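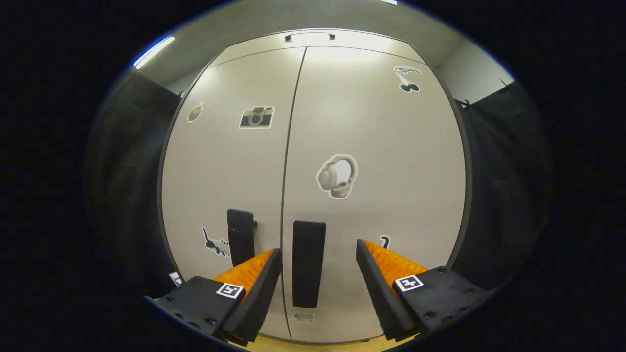

Page last changed: 31 March 2024

The gray cabinet, stickers and all

So many of you asked about the sticker cabinet after I mentioned it on my furniture page that it gets a gallery page of its own now. It's a short gallery (one picture so far, at the top), but I have plenty to say about it, so get comfortable.

Two tall doors, pale gray with a bit of warmth in it, black handles down low. I went back and forth on the color for weeks. The Skonus people had a true white and a very cold blue-gray, and I brought home sample chips for both and hated them by lamplight. This one I liked right away! It came from Bedine, it was 136 dollars with the scratch-and-dent discount, and I have never found the dent. If you look for one yourself, go in October, when they clear out the floor models.

The stickers started with the headphones, the big ones in the middle of the right door. Cream and light beige, with a white outline, and they look so good on the gray that I gave up on my plan of keeping the doors plain. I'd bought a grab bag of 90 at the Duser paper fair thinking I'd use them on notebooks and envelopes. Well, the notebooks got a few.

The camera is my favorite. It's up high on the left door, one of those retro-looking ones with a round lens and a beige top, and it was the second one I put on. I wanted it level and I did it by eye, with my tongue between my teeth, holding my breath. My advice is to use a strip of painter's tape as a guide line and save your nerves.

Then there's the cat, black and white, leaping along near the bottom of the left door. Small visitors always find the cat first (it's at their height) and then want to know where it's going. I tell them it's after the cherries, way up in the top corner of the other door. That's a long jump, but it's got a good stretch on it.

A few people have written to ask about the little brown oval near the top left. I say almond, my sister says seed, and we've stopped discussing it at dinner. The bag didn't come with a list. There's also a small black curvy one lower down on the right door, which could be a tail or a hook, and I'm happy to leave it at that.

How I stick them: wipe the door with a barely damp cloth, let it dry completely, peel back just one edge of the paper, press that down, and pull the rest out slowly while you smooth with a bank card. Bubbles go out toward the nearest edge. If you change your mind in the first few minutes you can usually lift it again with a fingernail. After that it's warm air from a hair dryer and a lot of patience. I wouldn't try any of this on bare wood, and I wouldn't use kitchen spray on the doors afterward either, it gets under the edges.

Somebody also asked if I'm going to fill the doors up. No! I like having gray between them. I did look at a roll of border stickers in the Hägglund catalog, tiny leaves, and got as far as putting it in the cart, but it would have been too much. Maybe for the inside of the doors, where only I'd see it when I'm getting out the good tablecloth.

Next up on the gallery pages is the hall bench, once I've finished sanding it.

Filed under: Around the House > Cabinets & Cupboards > Stickers and Decals

Print this page | E-mail this page to a friend

Contact | © 2024 All text and photos mine, please ask before borrowing | Back to top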